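映画の「編集」って、どんなしごと?

文:セイヤ・ヴオリネン(Seija Vuorinen)

読む時間:15分

印刷する | メールで送る

みなさんは、映画を見ているとき、画面が何回かわるか、考えたことがありますか。主人公の顔が大きくうつって、つぎに部屋ぜんたいがうつって、そのつぎは窓の外の道がうつります。まばたきをするくらいの短い時間で、場所もカメラの向きもかわります。それなのに、私たちは少しもおどろきません。ひとつの話がすらすらと続いているように感じます。

このように、べつべつにとった映像をえらんで、切って、つなぐしごとを「編集(へんしゅう)」といいます。編集をする人は「編集者」または「エディター」とよばれます。本や雑誌にも編集者がいますが、映画の編集者は映像と音をあつかいます。

私は長いあいだ、小さな映画会社プレスネス(Presness)で編集のしごとをしてきました。日本語は大人になってから習いました。ですから、むずかしい言いかたはあまりできませんが、やさしく書くことは好きです。今日は、私が編集した「ラジャン(Rajan)」という子どもむけの映画を使って、編集のしごとを説明します。

「カット」ということば

まず、ひとつだけ、ことばをおぼえてください。「カット」です。

カメラを回しはじめてから止めるまでのあいだにとれた、とぎれていない映像があります。そこから必要なところを取りだして、映画の中に入れます。画面がつぎにかわるまでの、そのひとつづきの映像を、カットとよびます。長いカットは何分もあります。短いカットは一秒もありません。

「カット」は、英語で「切る」という意味です。さつえいの場所で監督(かんとく)が「カット!」と言うと、カメラが止まります。このときの「カット」は、「はい、止めてください」という意味です。同じことばを、ちがう意味で使いますから、はじめて日本のスタジオに来たとき、私も少しまよいました。

「ラジャン」は75分の映画です。完成した映画の中には、719のカットがあります。ひとつのカットの長さは、平均すると六秒と少しです。追いかけっこのところでは、一秒ごとに画面がかわります。主人公がおばあさんの手紙を読むところでは、一分のあいだ、カメラも動きませんし、画面もかわりません。平均というのは、こういうぜんぜんちがうものをまぜた数字です。

順番どおりにはとりません

映画は、話の順番どおりにとることが、あまりありません。これを聞くと、学校に来てくれた子どもたちは、いつもふしぎな顔をします。

たとえば、話のはじめに主人公の家の台所が出てきます。話のおわりにも、同じ台所が出てきます。もし順番どおりにとるなら、台所でライトをならべて、とって、かたづけて、町へ行って、森へ行って、さいごにもう一度台所へもどって、またライトをならべなければなりません。これは時間もお金もかかります。ですから、台所の場面は、はじめのところもおわりのところも、続けてとってしまいます。

俳優(はいゆう)さんは、午前に「旅に出る前の気持ち」で演技をして、午後に「旅から帰ってきた気持ち」で演技をします。すごい技術だと私は思います。

そして、編集の部屋には、順番がばらばらの映像がとどきます。ひとつひとつの映像には、場面の番号と、何回めにとったかの番号がついています。さつえいのはじめに、白黒のしまもようがある板を「カチン」と鳴らすのを見たことがありますか。あれは「カチンコ」という道具です。板に番号が書いてありますから、編集者はそれを見て、「これは場面の何番だ」とわかります。

カチンという音にも役目があります。映像と音は、べつの機械で記録することが多いです。板がぴったり閉じたところの映像と、カチンという音を合わせると、口の動きと声がきれいに合います。少しでもずれると、見ている人はすぐに気がつきます。口が先に動いて声があとから来ると、とても気持ちが悪いです。

えらぶこと

「ラジャン」のために、カメラは1,543回、回りました。でも、完成した映画のカットは719です。ひとつの映像を二か所や三か所に分けて使うこともありますから、一度も使わなかった映像のほうが、この引き算よりも、もっとたくさんあります。

同じ場面でも、何回もとります。一回めは、せりふはよかったけれど、うしろをトラックが通りました。二回めは、音はよかったけれど、犬がカメラのほうを見ました。三回めは、どちらもよかったけれど、俳優さんの笑いかたが少し小さかったです。どれを使いましょうか。

答えは、いつも同じではありません。私は、まず気持ちを見ます。主人公がほんとうにうれしそうなら、うしろのトラックの音は、音の係の人に小さくしてもらえます。でも、うれしくない顔をうれしい顔にかえることは、なかなかできません。

えらぶために、とった映像をぜんぶ見ます。早送りはしません。朝から夕方まで見る日もあります。ノートに「目がいい」「歩くのが早すぎる」「さいごの息」などと書きます。「さいごの息」というのは、俳優さんがせりふを言い終わってから、ふっと息をはいたところです。台本には書いてありませんが、そういうところを使うと、場面がとてもよくなることがあります。
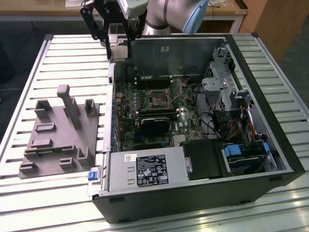
むかしの編集者は、フィルムをほんとうに切っていました。フィルムは細長い、すきとおった帯です。その上に小さな絵がならんでいて、映画のふつうの速さでは、一秒のあいだに二十四枚の絵がうつります。編集者はこれを光にすかして見て、はさみや小さな刃で切って、テープなどでつなぎました。今は、ほとんどの編集をコンピューターでします。映像は数字のデータになって、記憶するための部品に入っています。横にねかせたデスクトップパソコンの、カバーを外した中を見てください。緑色の板の上に、チップや小さな部品がびっしりついています。この板は「マザーボード」といいます。板の上のほうには、金属のわくとレバーがついた四角い場所があって、ここは空いています。CPUという、計算をする部品を入れる席です。編集者が「この映像を三秒だけ使います」と決めると、コンピューターはCPUなどの部品で計算をして、画面に出します。フィルムのように切りませんから、もとの映像はそのまま残ります。まちがえても、もとにもどせます。

でも、もとにもどせることは、少しこまることでもあります。フィルムのときは、切る前によく考えました。私の先生はフィルムの時代の人で、切る前に、かならずお茶をひとくち飲みました。今は、考える前に切って、またもどして、また切って、夜になってしまうことがあります。私は今でも、大事なところでは手をひざに置いて、一度目をつぶってから決めます。

つなぐと、意味がかわる

これは、編集でいちばんおもしろいところです。

男の子の顔がうつっています。笑っていません。泣いてもいません。ただ、前を見ています。

つぎに、ケーキの映像をつなぎます。すると、見ている人は「この子はおなかがすいているんだな」と思います。

同じ男の子の顔のつぎに、こわれたおもちゃの映像をつなぎます。こんどは「かなしいんだな」と思います。

同じ顔のつぎに、暗い森の映像をつなぎます。「こわいのかな」と思います。

男の子の顔は、ひとつも変わっていません。それでも、つぎに何が来るかで、気持ちがちがって見えます。百年くらい前の映画の人たちも、もうこのことに気がついて、いろいろためしていました。人の頭は、ふたつの映像がならぶと、そのあいだに話を作ってしまうのです。

「ラジャン」の中に、主人公の女の子が橋の上で遠くを見る場面があります。そのつぎに、お父さんの船がうつります。見た人はみんな、女の子が橋からお父さんの船を見ていると思います。でも、橋の場面と船の場面は、べつの月に、べつの場所でとりました。橋はマーブリッジ(Marbridge)という町の古い橋です。船のほうは、そこから電車で何時間もかかる港でとりました。女の子の役の人は、船を一度も見ていません。カメラの横に立てた棒の先を見ていました。

目の向きをそろえる

橋と船をうまくつなぐために、気をつけることがあります。目の向きです。

女の子が画面の右のほうを見ているなら、船は、その目の先にあるように見えなければなりません。ふたりが話す場面でも同じです。ひとりが右を向いて話したら、もうひとりは左を向いて答えます。そうすると、ふたりが向かい合っているように見えます。もし、ふたりとも右を向いていたら、どうでしょうか。ふたりで同じバスを待っているように見えてしまいます。

このために、さつえいのときは、ふたりのあいだに見えない線を引いて考えます。カメラは、この線のどちらか片方の側にいるようにします。線をこえて反対側からとると、右と左がぎゃくになります。わざとぎゃくにする監督もいます。見ている人を、ちょっと不安な気持ちにさせたいときです。

同じに見えるようにする

もうひとつ、気をつけることがあります。つながりです。

コップにジュースが半分入っています。主人公が飲みます。つぎのカットで、コップにジュースがいっぱい入っていたら、おかしいですね。でも、同じ場面を何回もとっていると、こういうことはよく起こります。ジュースをつぎたして、もう一度とるからです。

髪の毛が耳の前にあるか、うしろにあるか。上着のボタンがいくつ開いているか。時計のはりは何時をさしているか。さつえいの場所には、これを記録する係の人がいます。「スクリプター」または「記録さん」とよばれます。編集者は、記録さんのメモをとても頼りにしています。

それでも、まちがいは残ります。「ラジャン」にも、ひとつあります。パン屋の場面で、女の子のマフラーの結び目が、右から左に動きます。私は知っていましたが、そのときの女の子の声がいちばんよかったので、そのまま使いました。監督もいいと言いました。映画を見る人は、たいてい顔を見ていますから、マフラーにはあまり気がつきません。もし見つけたら、お友だちに教えてあげてください。

音でつなぐ

編集者は、映像だけでなく、音もつなぎます。

朝の場面から学校の場面にかわるとき、画面がかわる少し前に、学校のチャイムが聞こえてくることがあります。まだ台所の映像なのに、音はもう学校です。耳が先につぎの場所へ行って、目があとから行きます。こうすると、場所がかわるところが、とてもなめらかになります。

ぎゃくもできます。画面は学校にかわったのに、お母さんの声がまだ続いています。「お弁当、わすれないでね」。それを聞きながら、女の子がかばんを開けて、お弁当がないことに気がつきます。観客はここで笑います。

しずかなところも大切です。「しずかな部屋」にも、音はあります。冷蔵庫の小さな音、遠くの車の音、風の音です。さつえいの場所では、みんなが口を閉じて、じっとして、何もない部屋の音を録音します。編集のとき、せりふとせりふのあいだにこの音を入れます。もし何も入れないで完全に音を消すと、見ている人は「あれ、スピーカーがこわれたかな」と思います。

いちばん長い切りかたと、いちばん短い切りかた

画面のかえかたには、いくつか種類があります。

ふつうのつなぎ。ひとつのカットが終わったら、すぐにつぎのカットになります。映画の中のつなぎは、ほとんどこれです。

フェード。画面がだんだん暗くなって、黒くなります。章が終わった、という感じがします。夜になったときや、長い時間がたったときに使います。

ディゾルブ。ひとつの映像がだんだん消えながら、つぎの映像がだんだん出てきます。日本では「オーバーラップ」という人もいます。思い出の場面に入るときなどに、むかしからよく使われています。

ワイプ。つぎの映像が、カーテンを引くように、横から出てきて前の映像を消します。にぎやかで、まんがのような感じがします。

はじめて編集をする人は、いろいろな種類を使いたくなります。私もそうでした。学生のときに作った短い映画「フルソー(Flusow)」では、ワイプばかり使いました。星の形のワイプも使いました。先生はさいごまで見て、「目がまわった」とだけ言いました。今でもその映画は、私の家のひきだしに入っています。

何回も作りなおす

さいしょにぜんぶをつないだものを、「粗編集(あらへんしゅう)」といいます。これは、とても長いです。「ラジャン」のさいしょのものは、完成したものの二倍くらいありました。見ると、つかれます。監督もつかれた顔をします。

それから、いらないところを取っていきます。なくても話がわかる場面を取ります。同じことを二回言っているせりふを取ります。ドアを開けて、入って、閉めるところは、入ったところだけにします。

好きな場面を取らなければならないこともあります。「ラジャン」には、市場でたくさんの人が歌う場面がありました。歌はよかったです。けれども、その場面があると、女の子がお父さんをさがしていることを、見ている人が忘れてしまいました。私と監督は、二週間まよって、取ることにしました。歌ってくださった町の人たちには、監督が手紙を書きました。

とちゅうで、子どもたちにも見てもらいます。私は画面を見ないで、いすにすわっている子どもたちを見ます。足をぶらぶらさせはじめたら、そこは長すぎるところです。急にしずかになったら、そこはうまくいっているところです。感想の紙も書いてもらいますが、足のほうがよくわかります。

自分でもやってみましょう

おうちの人にタブレットやカメラをかりて、短いお話をとってみてください。むずかしい道具はいりません。

さいしょは、せりふのない話がいいです。たとえば「なくした鉛筆をさがす」という話です。とるものは、つぎのとおりです。

・つくえの前の人が、こまった顔をする。
・手が、つくえの上をさがす。
・目が、どこかを見る。
・ゆかの上に、鉛筆がある。
・手が、鉛筆をひろう。
・人が、にっこりする。

どれも、少し長めにとってください。動きはじめる前と、動き終わったあとに、ゆっくり三つ数えるくらい待つといいです。そうすると、あとで切る場所をえらべます。

とり終わったら、編集のアプリでつないでみます。はじめは、上に書いた順番でつなぎます。つぎに、「ゆかの上の鉛筆」をいちばん前に持ってきてください。どうなりますか。見ている人は、鉛筆がどこにあるか、もう知っています。さがしている人だけが知りません。「そこだよ!」と言いたくなります。同じ映像なのに、べつの話になります。

音も入れてみてください。時計のチクタクという音を入れると、急いでいるように感じます。

それから、今晩テレビや映画を見るとき、五分だけでいいですから、画面がかわるたびに、ひざを指でトンとたたいてみてください。たいくつな場面ではどうか、はらはらする場面ではどうか、指がおぼえてくれます。おもしろい話だと、とちゅうでたたくのを忘れてしまうかもしれません。そのときは、そのまま、さいごまで見てください。

ことばのまとめ

編集:とった映像と音をえらんで、切って、つなぐしごと。

カット:画面がつぎにかわるまでの、ひとつづきの映像。

カチンコ:番号を見せて、音を鳴らす板。映像と音を合わせるときに使います。

記録さん(スクリプター):服や道具のようすを記録する人。

粗編集:さいしょに、ぜんぶをつないだもの。

印刷する | メールで送る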